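The Long Way to Hallitz

Friday, October 3, 2025

I have been meaning to write about the slow bus for ages, and since it rained all morning and the laundry was already folded, I finally sat down with a pot of tea to do it.

For those of you who are new around here (hello, and welcome!), I gave up my car in February. I didn't do it to make a point. The repair bill came in higher than the car was worth, and I thought I would manage without one for a month and see how I felt. Well, the month went by, and then another, and here I am with a bus pass in my coat pocket and very firm opinions about bench seating.

There are two ways to get from my side of town to Hallitz. The 419 is the sensible one. It takes the highway, it has those tall padded seats, and it gets you there before you've finished a chapter. The 416 goes through Calora and then wanders all over the hills, stopping at every feed store and church on the way, and it takes so long that the driver gets out at the halfway point to stretch. Naturally, that's the one I love.

The best stretch comes right after Calora, where the road drops down beside the creek and you get a long look at the orchards. In spring it was all blossom, and I went back 3 weekends in a row just to see it again. Now the leaves are starting to turn and there are bins of apples standing out by the road, and if you sit on the left you can see clear across to the old water tower. Sit on the left! I can't say it strongly enough. On the right you get the gravel pit.

I usually bring a thermos and a sandwich wrapped in a dish towel, which doubles as a napkin and, once, as a very poor umbrella. I used to bring a book too, but I kept looking up from it and reading the same paragraph over and over, so now I bring my knitting. I have been working on a gray scarf since the summer and it's 19 inches long. At this rate it'll be ready for somebody's winter, though maybe not this one.

If you do go, leave time for the Ursu Bakery, across from the bus shelter in Hallitz. They do a poppy seed roll that is still a bit sticky in the middle, and the coffee comes in heavy brown mugs that keep it hot forever. They close early on Saturdays, as I learned while standing outside with my nose practically on the glass. The used bookstore up the hill stays open later and has a decent shelf of old railroad guides - I came home with two, and I have no idea where I'm going to put them.

The last bus back is the one to be careful about. It leaves from the far side of the square, by the pharmacy, and the sign is half hidden behind a maple tree. I've run for it more than once, roll in one hand and scarf trailing behind me, and the driver has waited every time - bless that driver.

Next I'd like to try the line that goes up to Gremus, if my knees and the timetable can agree on a day.

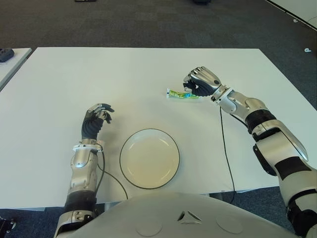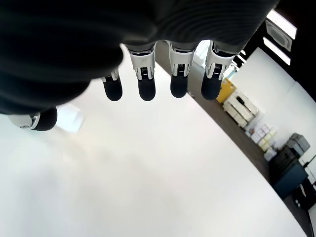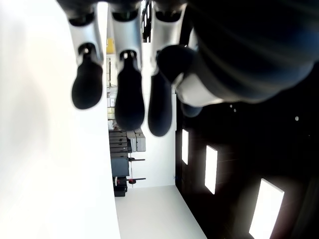
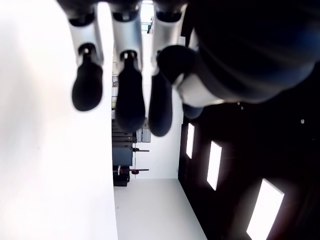 Filed under: Getting Around, Small Trips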